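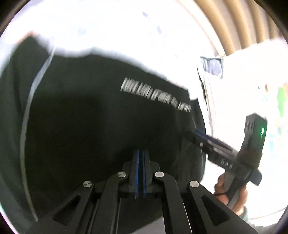

無料素材サイト「トルディディッツ」、イラスト400点を追加 利用条件には読みにくさも

2026年2月16日

無料イラスト配布サイトのTrudiditz(トルディディッツ)が、動物と台所用品を題材にしたカットイラスト400点を追加した。運営するRandholm(ランドホルム)は告知文で「登録不要、完全無料、どこでも使える」とうたっている。ただし、告知と同時に差し替えられた利用規約を読むと、この三つの文句をそのまま受け取ってよいかは疑わしい。

まず「登録不要」について。トップページから落とせるのは横幅の小さいPNG形式だけで、印刷に耐える大きさのファイルとベクター形式は、メールアドレスを入力した後に送られてくるリンクから取得する仕組みになっている。入力欄のすぐ下には、提携先からの案内メールを受け取ることに同意するチェック欄があり、初期状態で印が入っている。外してもダウンロードはできるが、外せるという説明は見当たらない。これを登録不要と呼ぶのは、言葉の使い方としてかなり苦しい。

「完全無料」にも但し書きがつく。規約の第2条は無料の範囲を「個人的かつ非営利の使用」に限っており、学校のプリントや町内会のお知らせは含まれると例示がある。一方で、参加費を取る手芸教室の配布物、フリーマーケットの値札、広告を載せた個人ブログについては何も書かれていない。従来の規約には「判断に迷う場合は問い合わせを」という一文があったが、今回の改定で消えた。問い合わせフォームは残っているものの、返信の目安は示されていない。

「どこでも使える」という文句に至っては、規約の第4条と正面からぶつかる。第4条は、素材を加工して別の素材集に収めること、商標やロゴに使うこと、販売する品物の主な図柄に使うことを禁じている。こうした禁止事項そのものは同種のサイトでも珍しくなく、特に厳しいわけでもない。引っかかるのは、禁止事項がある素材を「どこでも使える」と宣伝している点である。急いでいる利用者ほど、宣伝文だけを読んで規約を開かない。

商用利用を望む人には、有料の「Soker(ソーカー)」プランが用意された。購入すれば営利目的の印刷物やウェブページにも使えるという。だが価格表は3月に公開予定とされ、現時点では申し込みの受け付けだけが始まっている。料金のわからないものに先に名前と連絡先を書かせる順番は、利用者の側から見ればあまり愉快ではない。解約の手続きについても、規約には「別途定める」とあるだけだ。

追加された素材の中身はどうか。動物の部は牛、羊、鶏、小鳥などで、輪郭線の太い漫画調に統一されている。塗り絵にも転用できる白黒版が付くのは便利だろう。ただ、「400点」という数は額面どおりには受け取りにくい。一覧を見ていくと、左右を反転しただけの羊、リボンの色だけが違う鶏、同じ鍋にふたを載せたものと載せないものが、それぞれ別の一点として並んでいる。色違いを点数に入れるのはこの業界では昔からの慣行だが、告知文にその断りはない。図案として何種類あるのかは公表されていない。

検索機能にも難がある。「鳥」で探すと小鳥に混じって泡立て器や計量カップが出てくる。素材に付けられたタグが一括で入力されたものらしく、台所用品の多くに動物の単語が付いたままになっている。逆に「やかん」では何も見つからず、「ケトル」と入れると出てくる。素材は数が増えるほど探しにくくなるので、点数を誇る前に手を入れてほしいところだ。

作者の表示についても説明は薄い。これまでの素材には制作元として「Bisht(ビシュト)」の名が添えられていたが、今回の追加分にはその欄がない。Bishtとの契約が続いているのか、別の制作者に替わったのか、あるいは自動生成の画像が含まれているのか、告知文はどれにも触れていない。絵柄は従来のものによく似ているため、見ただけでは判断がつかない。権利の出どころが書かれていない素材を配布物に使うと、後から問い合わせを受けたときに答えるのは使った側になる。この点だけは早めに明記すべきだろう。

規約の改定は、以前にダウンロードした素材にもさかのぼって適用されるのか。これも気になるところだが、規約の末尾には「本規約は掲載日より有効」とあるのみで、過去の取得分の扱いははっきりしない。旧規約の全文はサイトから削除されている。すでに同サイトの素材を使っている人は、手元に取得時の規約の写しがあれば捨てずに残しておいたほうがよい。

追加素材はTrudiditzの「新着」欄から閲覧できる。小さいPNG形式のものはメールアドレスを入力せずに保存できる。大きいサイズを取得する場合は、送信ボタンを押す前に案内メールのチェック欄を確かめておきたい。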